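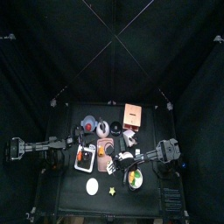 Two robot arms over a dark tabletop, with black fabric on the walls.

Call for performers: Gondska, an evening of songs and stories
Posted Thursday, August 22, 2019

Hi all! I'm putting together the second Gondska night at the Jesance in Prodascombe, and I need people to sing, tell, play and dance in it. If you grew up with a song your grandmother hummed over the dishes and you've never sung it outside the kitchen, I would love to hear from you.

A bit of background for anyone who missed the one in June. We had Latvian rounds, a fiddle tune that went on much longer than planned (I didn't mind one bit), and a bedtime story told in two languages at once. The hall holds 108 and we had people standing along the back wall, so this time we're doing 2 performances, one in the afternoon and one in the evening.

I have 15 spots to fill. A spot can be one person or a whole family, and you get up to ten minutes. Any language, any tradition, trained or not. You do need to be able to make both performances plus one run-through, and if you're under 16 please have a parent write to me.

What you get: a share of the door (last time the pot came to around $575, split evenly), supper between shows, and a recording of your piece to keep. There's a decent upright piano, and I can borrow a drum or a guitar if you tell me early enough. Please don't plan on backing tracks, the speakers in there are awful.

I'm also looking for a couple of folks to help at the door and one brave soul to run lights. No experience needed, there are only four switches!

To sign up, drop a note in the Gondska box at the Jesance front desk with your name, a phone number, what you'd like to do and how long it runs. A phone recording is nice but you don't have to send one. I'll call everybody back, even if the spots are gone.

Liepiņa
Gondska nights, Prodascombe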